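Visiting Us: Your Questions

When should we come to town?
We love March, when the crowds are thin and you can wander the waterfront at your own pace!

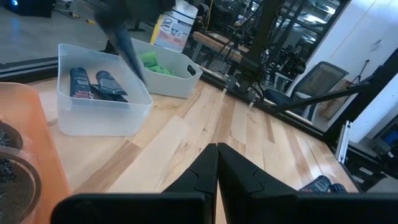

Is there parking near the ferry?
The Saludo lot is a short walk away and stays open all night.

What if it rains?
Oh, it probably will, so pack a jacket and linger over lunch at Rometti (the soup is lovely).

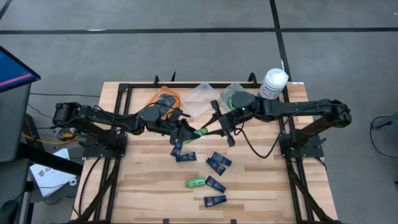 The workbench, with its black frame and striped top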